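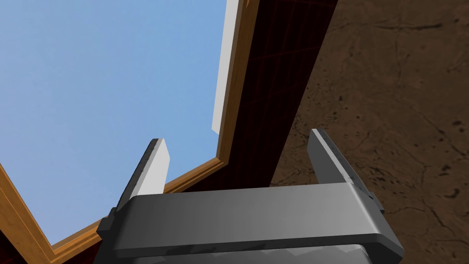 The operators at Galosis work in pairs, and the Friday shift starts at 7:30. Hashini Kanagaratnam holds two tracked controllers. Across the desk, Damian Bednarek watches the joint readouts and calls out when the right wrist nears its limit. The robot they are driving is simulated, and so is everything it touches.

Each session produces demonstrations: complete runs of a task, recorded as joint positions, gripper width and the view from each wrist. The current set, named Ikitik, holds 1,248 accepted runs. Another 695 were rejected, mostly for hesitation. A policy trained on pauses learns to pause.

Wrist views cause the most argument. When an operator rolls the hand palm up, the camera loses the work surface and records sky. Bednarek wanted those stretches trimmed. Kanagaratnam kept them, on the grounds that the trained robot will pass through the same poses and needs to know what to do in them.

The target is 2,000 runs by June. New operators record 100 for practice, and those are deleted.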